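From: Asif Gondal
To: Flomden robotics list
Subject: Re: [flomden-robots] Teaching by remote control: the Odilham write-up

Gintarė Liepiņa wrote:
> I've read the Odilham write-up twice now and I think we should try it.
> They recorded 70 goes at one task with a person driving both arms by
> remote control, and the trained arms then did it themselves. No code
> for the task at all. Erton have a pair of arms we could use through
> May. Can anyone see a reason not to?
>
> Gintarė

I can see a few, though I'm not against it.

First, 70 goes by whom? The write-up never says. If it was one person who had already spent weeks at the controls, that's a very different thing from 70 goes by whoever is free on a wet afternoon. When we did the Bhutto trial we kept 499 recordings and I'd throw out roughly half of them now. Two of us were driving, we took hold of things in different ways, and the arms learned a sort of muddle between the two.

Second, I'd like to know what counts as "did it". They give no number of failed tries. They also start every run with the item in the same place, as far as I can tell, and I suspect that shifting it a few centimetres would upset things badly. A person teaching by hand puts that right without thinking. Whether any of it gets into the recordings is what I'd want tested.

Third, small flat things. The fingers have to get at an edge, and the person driving can't feel when they have it. Two grippers close together over something that size also get in the way of the view, and I don't believe a beginner will drive that well in the first week. 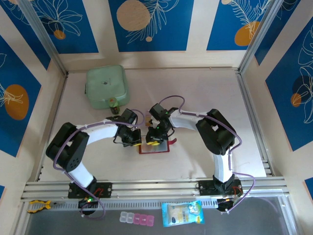 What I'd want before we say yes to Erton

1. One driver for the first batch, and their name kept with the recordings.
2. The item moved and turned between goes, with the starting places written down beforehand.
3. Bad goes kept and marked as bad – Odilham seem to have quietly dropped theirs.
4. Someone other than the driver judging the test runs.
5. A test after 6 or 7 hours of driving, so we can stop early if it's going nowhere.

Gintarė, if you can get the failure numbers out of Odilham I'll happily read them. I can do mornings in May if it goes ahead.

Asif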